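Filed under: Company News / Retail & Home

Cluvitz to bring refill counters to Venau, 50 stores by next August

VENAU, 22 September 2022 - Cluvitz, the household goods chain, will put refill counters for dish soap, laundry liquid and hand wash into 50 of its stores. Venau first. The rest to follow in stages, finished by the end of next August.

Shoppers bring their own bottle, any make, so long as it's clean and has a lid. Weigh it, fill it, weigh it again, pay for what went in. No membership, no app. Bottles on sale at the counter for anyone who forgot theirs.

The soaps come from Dillex, which already supplies the chain's own-label range. Same formula as the packaged version, same scents (plain, lemon). Prices will be set per ounce and posted at the counter, and will be lower then the shelf price for the same product.

The move follows a trial at two stores in the Majimbun district over the summer. Cluvitz took in 709 comment cards. Most asked for more scents or longer hours; a fair number complained about drips on the floor, and the new counters have a deeper tray and a slower tap. Staff at the trial stores also asked for a bigger sink. They're getting one.

Counters open during normal store hours except the last half hour, when taps are cleaned. Large containers, over 2 gallons, can't be filled at the counter but can be ordered at the customer desk for pickup.
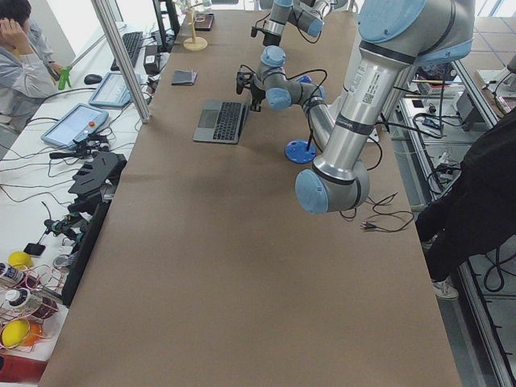

A Majimbun customer wrote on one of the cards that she had stopped buying the big jugs completely, and would switch her hand wash too if the line at the counter moved a bit faster on weekends. Cluvitz says busier stores will get a second scale.

Still to be decided: shampoo. Dillex is working on a version for the taps and Cluvitz expects to have news on that after the Venau opening. Powdered detergent is not part of the program at this time.

Store list and opening dates availble from the Cluvitz press desk. Samples on request.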